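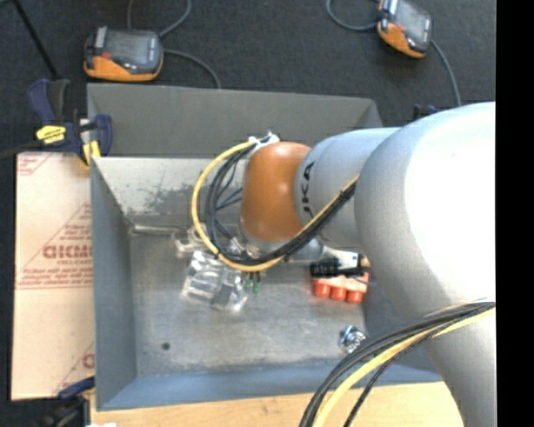
Makori Hand-Guiding Kit

Grab the wrist, steer the arm down into the bin, and Makori remembers the way! It records the path as you move, so reaching past a sloping metal wall or a crinkly plastic wrapper is something you show it once and then tidy up on screen.

Would you sooner stay in your chair? Plug in the Zondeck remote (sold separately) and drive from there.

Stores 2,337 taught paths. Kit weight 61 oz. Setup notes by Meriem Ragab.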